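Mom wandering after supper, Brivville area

quiltnut8
Hi all, my mother has dementia and lives with us, and since January she's been trying the front door around 6 every evening. She is so sweet about it, she just says it's time to go home! Has anybody tried the day program over in Fatdale?

porchlight_dan
Oh, I feel for you. We did two days a week there with my dad and he came home happily tired. I'd put a chime on the door too, ours is a Trikby and it's plenty loud.

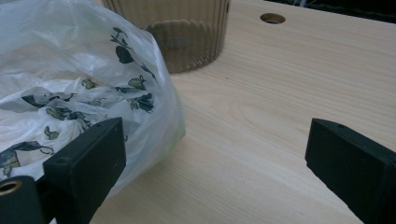
Kitchen table, Friday

mapleandrye
I'm going to disagree a little, Dan, with love. The chime scared my wife half to death and she'd be upset until bedtime. We walk around the block with her instead, coat and all, and then she's ready to come in.

porchlight_dan
Fair enough, Dad was pretty deaf!

quiltnut8
Thank you both, I'm going to try the walk tonight and call Fatdale in the morning. Does anyone remember if they take people who need help in the bathroom?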